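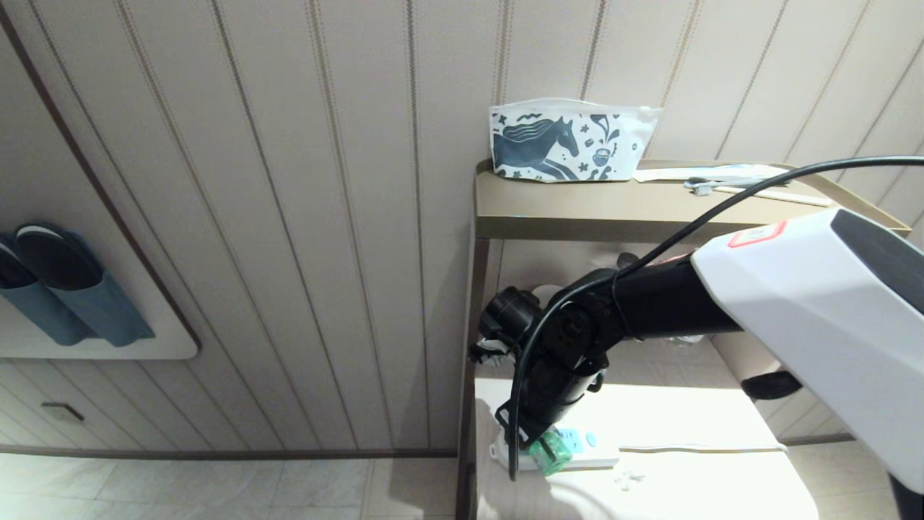 What was the Mukach water levy supposed to pay for? Three new pumps and a second well, according to the flyer, though the flyer had been printed before anyone asked what a pump cost.

Leonie Faulkner read it standing up at her kitchen counter, then sat down and read it again. Twenty-three dollars a month on every bill in the township, for six years. The old pumps were "at the end of their useful life." They had been at the end of their useful life when she moved in, and she'd raised a daughter since then.

"They'll scare people into it," she told Tyson Girard on the phone.

"The pressure was pretty bad last week, Leonie."

"Bad at your place. You're on the hill."

"Everybody who votes yes is going to be on the hill?"

She didn't answer that. She asked him whether he was going to the meeting on Saturday, and he said he supposed he was if she was driving.

The township hall had folding chairs for more people than came. Ildikó Medve ran the waterworks and had a slide for everything - pressure at night, pressure at noon, a map with the Deák Road main drawn in red. She talked fast and didn't look up much. The pumps would come from a company called Joltia. The price was good until the end of September.

"Good until September," Leonie said, when the microphone got to her. "My sister bought a car that way."

A few people laughed. Ildikó waited.

"How many bids did you get?"

"Two."

"And the other one?"

"Was higher. It's on page four."

Leonie hadn't brought page four. Tyson passed his copy over and she looked at it for longer than she needed to. The other bid was higher. It also included the wiring, and she said so.

Ildikó put down the clicker. For the first time she seemed to be talking to one person. "The wiring would be extra with Joltia. Yes."

"How much extra?"

"I have an estimate."

"Is the estimate in the twenty-three dollars?"

It took her a while. "Part of it is."

There was some noise after that, and a man in the back wanted to talk about his hydrant.

In the car Tyson said, "So you're a no."

"I didn't say that."

"You took her apart in there."

"I asked her a question and she answered it. Eventually." She turned onto Deák Road, where the pavement had been patched over the main so many times that the car rocked. Water was standing in the low spot again. It hadn't rained.

"I want to see the estimate," she said, and steered around it.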